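Womeck users board > Teaching by hand > Soft stuff (bags, cloth)

finbarr_m
Anyone else doing bags? Been on the cloth tote task since January, hand-held grippers, both hands. 244 demos kept, 66 binned. Policy is fine on boxes, hopeless on the bag. Keeps shutting on air next to the rim.

I go one finger inside the opening, one outside, then close. Slowly. Maybe too slowly??

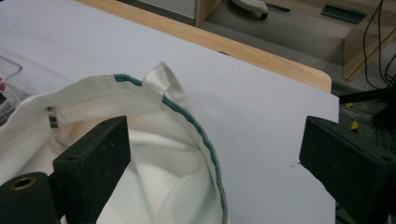

Dayana: too slow, yes. Move at the speed you want back. If you dither at the rim it learns to dither at the rim.

correia_a
Disagree with Dayana. Slow is fine if it's the same slow every time. What kills you is mixing. Also have you tried remote control instead? We do all our cloth on the Geda leader arms, you only ever record what the arm can reach.

finbarr_m
Tried it. Couldn't feel a thing, kept dragging the bag off the board. By hand I get 5 good ones in the time it takes to do one remotely.

Second half is the two-handed bit, both grippers on the cloth. Wrists get in each others way a lot.
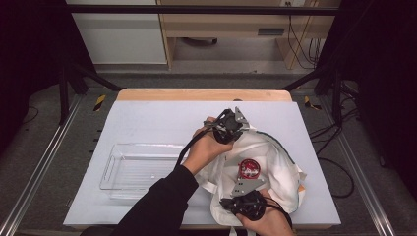

So for that part I've been calling out which hand leads before I start, left then right, never swapping mid-way. Helps a bit. Still get crossed cables on the long ones and have to bin them.

correia_a
Your wrists can do things the arm cant though. Check reach before you blame the policy.

Mareike H.
+1 for checking reach. But dont bin the fumbles, keep the ones where you miss and recover. We had 1,544 clean ones and it never learnt to try again.

finbarr_m
Hm. Some of the 66 might be worth a look then. Will re-run tonight and post teh numbers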